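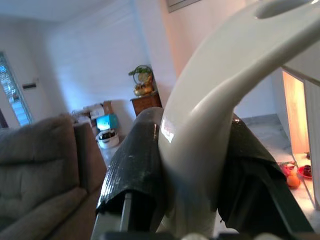
Glossy white, curved and catching the light.

How I clean up second-hand kitchen finds
Posted October 6, 2018

I've been buying kitchen bits second-hand for years, mostly from the market in Tristlow and the charity shop on the hill, and I get asked the same thing every time somebody comes round for tea. How do you get it all clean? So I'm finally writing it down. It's mostly washing-up liquid and patience, I'm afraid (sorry if you were hoping for a magic potion!).

What you'll want to hand

Washing-up liquid
Bicarbonate of soda
White vinegar, the cheap clear sort
An old toothbrush
Cotton buds
Soft cloths, and one you don't mind ruining
Rubber gloves if your hands are as fussy as mine

Start with a proper look

Take it to a window before you run the tap. I look for cracks, chips, loose handles and anything rattling about inside. A hairline crack in a bowl means it goes on the shelf to hold lemons. A crack in anything meant for boiling water means it goes in the bin, and I don't argue with myself about that any more. If it's got a plug, don't plug it in to "just see". Mine go to Wycliffe Kioko at the repair shop, who tests them while I wait and tells me off for what I paid.

Have a sniff as well. Stale cupboard smell washes off. Smoke takes longer, and I've given up on a couple of wooden things altogether.

Getting sticky labels off

Peel what you can with a fingernail, then rub a bit of cooking oil into whatever's left and leave it for 5 minutes. It'll roll up under your thumb. Wash with warm soapy water straight after, or you'll swap a sticky patch for a greasy one. My friend Farzana swears by a hairdryer for the stubborn ones, and it does work on glass, but I wouldn't try it on plastic after what I did to a colander in March.

Plastic

Warm water, washing-up liquid, soft cloth. Do that first and see how far you get, as a lot of what looks like staining is just old grease with dust stuck in it. For marks that stay put, mix bicarb with a little water until it's like toothpaste and rub it on gently with a fingertip. Try it somewhere hidden first! Shiny plastic goes dull if you scrub, and once the shine's gone you can't bring it back. No scourers, no cream cleaner, none of that.

The toothbrush is for seams and hinges and round the edges of lids. Cotton buds get into the bits the toothbrush can't.

If white plastic has gone yellow from sunlight, I leave it be. I know there are ways with peroxide, and I've had a go, and I ended up with a bread bin that looked like a cow.

Limescale

We've got terribly hard water here in Draltdale, so I do this one a lot. For an ordinary stovetop kettle, pour in 200 ml of white vinegar, top it up with cold water until the furry bits are covered, and leave it overnight. Tip it away in the morning, wipe round with a cloth, then fill it with fresh water, boil it and throw that out too. I do the boil-and-throw 2 times, because I can't bear a vinegary cuppa. Electric ones vary, so look up the instructions for yours and never dunk the base.

For taps, jugs and the rims of glass vases, soak a strip of kitchen roll in vinegar and wrap it round for an hour. Keep vinegar away from marble and from aluminium pans.

Tea stains

Bicarb again, on a damp cloth, round and round. I had an old brown-glazed Tenetti teapot that I thought was dark inside. It was cream.

Wood

Wash it quickly, dry it at once and never leave it in the bowl. Then stand it on its edge somewhere airy for 2 days before you oil it. I use food-safe mineral oil, rubbed in with the cloth I don't mind ruining, and wipe off whatever hasn't soaked in by bedtime.

Old painted or glazed things

Be a bit careful. If the paint is flaking, or the glaze is worn right through on the inside, I don't eat or drink from it. You can get test swabs for lead, though I tend to pop a plant in it and stop worrying.

Drying

Leave lids off! Put everything upside down on a tea towel with a wooden spoon under one edge so the air gets in. Anything put away damp will smell of cupboard again in a week, and you'll be back to the start.

Next time I'll do rusty baking tins, as Aurelia has just handed me a whole box of them.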